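一块木台面用到第二年：Stilaritz 拼条实木桌板评测

02/11/2023　文／Fumiko Ebihara

我买桌板之前，在旧的刨花板桌面上做了六年的活。那块板子边角早就起了泡，封边条翘起来以后会刮袖子，杯子放久一点就鼓一圈。去年十月搬了工作间，我决定换成实木的，挑来挑去，最后在 Stilaritz 和 Perron 两家之间犹豫了一阵，买了前者的拼条桌板。到现在用了一年多，可以说一说。

先讲清楚我拿它做什么。我接一些缝补和改衣的活，桌上摆过缝纫机、熨垫、裁尺和成堆的布。偶尔也在上面包书皮、修小家电。不做饭，不切菜，所以食品级涂层之类的问题我没有发言权，想买来做厨房台面的人请另找文章。
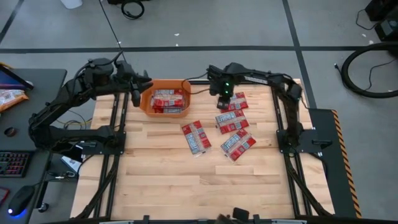
第16期　第20页

拼条桌板的做法，是把一根根窄木条侧着胶合成整板，再刨平、上漆或者上油。跟整块大板相比，它便宜，变形也小一些，代价是颜色一条深一条浅。有人喜欢这种花纹，有人看着心烦。我属于无所谓的那一类，不过裁浅色布的时候，条纹会干扰视线，需要垫一张白纸或者裁垫。

送来的时候是两个人抬上楼的。包装是厚纸板加护角，四个角都没有磕碰。背面有两根预埋的钢条，用来防止翘曲，说明书上写明不要拆。板子没有预钻孔，桌腿要自己定位，螺丝也要自己配。我用的是 Ramelis 的升降腿架，打引孔花了一个下午。引孔一定要打，木料比想象的硬，我图省事直接拧，第一颗螺丝就断在里面，最后是请 Kyung-tae Shin 带着反丝取钉器来弄出来的。

表面处理有两个选项：亮光漆和哑光木蜡油。我先后都用过，因为后来又给隔壁房间添了一块小的。

亮光漆那块，好处是省事。湿布一擦就干净，粉笔线、画粉、缝纫机油都不往里渗。针掉在上面，滚来滚去很好找。缺点是反光。窗户在侧面的时候，下午有一段时间桌面上会有一道很刺眼的亮带，低头做手缝的人会受不了。我后来把灯从正上方移到了左后方，又挂了一层薄帘，情况好了不少，但没有完全解决。另外漆面怕划，拖动缝纫机时底下夹了一粒沙子，就留下一道细痕，到现在还在。

木蜡油那块，手感好，不反光，划了可以局部打磨再补油。麻烦在于要保养。厂家建议每年补两次，我第一年老老实实补了，第二年只补了一次，靠窗的一端已经有点发干发白。熨斗的蒸汽对它也不友好，有一回熨垫铺得不够大，边上留了一片雾状的印子，砂纸磨了才消掉。 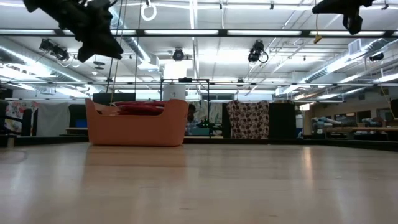
如果只让我留一块，我会留亮光漆的。道理很普通，活多的时候没有人想着去给桌子上油。Abena Zakaria 的看法和我相反，她做皮具，桌上常年垫着胶板，反光对她来说比划痕严重得多，她把自己那块送去磨掉漆面，重新上了油，工钱是214元。她说值。

再说平整度。收货当天我拿铝尺横着竖着靠过一遍，中间略微下凹，塞得进一张普通打印纸，塞不进两张。过了一个冬天，暖气开得足，凹的程度没有变化，但靠近端头的一条胶缝能用指甲摸出来了。我写信问过客服，回信的是一位 Sheldon Vachon，答复来得很快，说这种程度属于正常伸缩，让我观察到春天。春天以后确实摸不太出来了，入秋又有一点。我没有再去追究。

承重方面没有遇到问题。桌上最重的时候放着一台老式工业平缝机头和两箱布料，板子不晃，也看不出下弯。晃的是腿架，升到最高的时候推一下会摆，这是 Ramelis 的事，另写。

边缘的处理要单独批评一句。上沿倒了圆角，下沿没有倒，只是随便过了一下砂纸。我挪桌子时手指从下面抠，扎过一次木刺。自己拿细砂纸磨一圈就好，十几分钟的事，可是这个价位的东西应该在工厂里磨好。

拿来比较的另外两款，我只在别人那里用过。Perron 的板更厚，背面没有钢条，靠厚度抗变形，搬起来很吃力，漆面偏黄。Zubaida Sandhu 用了好几年，四角依旧是平的，她唯一不满的是颜色越来越深。Clostley 的最便宜，木条短，接头多，正面能看见补过的腻子，放打印机或者当杂物台够用，天天趴在上面干活的话我会嫌它糙。

尺寸上，建议量好进门和拐弯的距离再下单。长款在我们楼道的转角处差一点过不去，是竖起来才转过去的。工作间如果很窄，买短款，再配一个带轮子的小柜，比硬塞一块长板要舒服。

日常用下来的一些零碎经验：画粉用干毛刷扫，别用湿布，湿布会把粉抹进木条之间的缝里。夹台灯时在夹口下面垫一块毡，亮光漆受压久了会留印。裁刀一定配裁垫。胶带不要在漆面上贴过夜，我撕的时候没有掉漆，但留下的胶用柠檬油擦了很久。

打分的话，亮光漆款我给十三分（满分16分，本栏一贯的算法），扣在反光、下沿毛糙和没有随附螺丝上。木蜡油款低一分，扣在保养。现在还能买到的是新批次，说明书改过一版，据说螺丝已经附在包装里，我没有拆过新的，不能确认。

相关文章
升降腿架四款横评：噪音与晃动
裁垫用旧了能不能翻面
工作间的侧光怎么挡
木蜡油补涂记录（第13期）
旧缝纫机头的清洁与上油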